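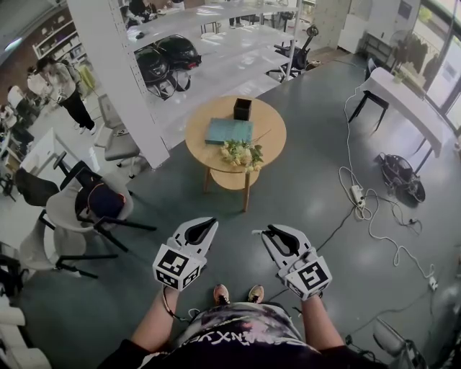 Marjan Ansari
Household Programs Officer, Skollville Library Service

Caring for television series on disc and tape at home

Updated 18 February 2025

Many households in the Skollville area still keep their favourite television programs on DVD, Blu-ray or videotape. The library service lends over 3,000 discs from its own shelves and is often asked how they are kept in good order. The following advice is drawn from the practice of our lending desk and can be followed with items found in most kitchens and laundries.

Handling

Wash and dry your hands before opening a case. Hold a disc by its outer edge and centre hole. To release a disc from a tight hub, press the centre of the hub with one finger and lift the edge with the other hand. Bending a disc to free it may crack the inner ring, and a cracked disc should not be put in a player.

Box sets with overlapping trays need particular care. Remove the upper disc first and return it to its case before playing the one beneath.

Cleaning a disc

Loose dust can be removed with a soft rubber blower of the kind sold for camera lenses. For fingerprints, use a clean microfibre cloth and wipe in a straight line from the centre to the outer edge. Do not wipe in circles.

Where a mark is sticky, proceed as follows.

1. Rinse the disc under lukewarm tap water.
2. Place a drop of plain dishwashing liquid on a wet fingertip and pass it lightly over the mark.
3. Rinse again until no suds remain.
4. Shake off the water and pat dry with a lint-free cloth.
5. Stand the disc on its edge until completely dry before playing it.

Window cleaner, nail polish remover, furniture polish and toothpaste should not be used. Toothpaste is frequently recommended for scratches. It is an abrasive, and our repair bench has received a number of discs made worse by it.

Writing on discs

Home recordings should be labelled with a water-based marker made for discs, on the printed side only. Adhesive labels can lift with age and unbalance the disc as it spins. If a label has already been applied, leave it in place. Peeling may take the reflective layer with it.

Storage

Stand cases upright, as you would books, on a shelf away from direct sun. Avoid the top of the television cabinet if the player or amplifier vents there. Garages and roof spaces are unsuitable for most of the year, and in August the damp in an unheated shed can be enough to spot the paper inserts.

Households short of space may move discs to sleeves. Choose sleeves with a soft non-woven lining and keep the printed insert in the same pocket. A shoebox will hold sleeved discs neatly if a piece of cardboard is placed at each end to keep them from slumping. Label the front of the box with the name of the series and the seasons inside.

Videotapes

Rewind tapes fully before putting them away, and store them on end in their cases with the full reel at the bottom. Keep them at least 2 metres from large loudspeakers. A tape with white or grey powder along its edge may be mouldy and should be sealed in a bag, kept apart from the others and not played, as mould can spread through the machine.

Tapes brought in from a cold room should be left in their cases for 3 hours before use.

Players and shelves

Dust the player weekly with a dry cloth and keep the tray closed when it is not in use. If several discs skip at the same point in play, the fault may lie with the player. Test it with a disc known to be sound before discarding anything.

Allow 5 centimetres of clear space behind the player for air. Cords should be tied loosely and kept off the floor where a vacuum cleaner might catch them.

Borrowed items

Please do not attempt to wash, polish or repair discs belonging to the library. Return the item to the desk with a note of the disc number and the episode affected. No charge is made for reporting a fault.

Questions about this page may be directed to Behrouz Kazemi at the lending desk during opening hours. Printed copies are available on request, including in large type.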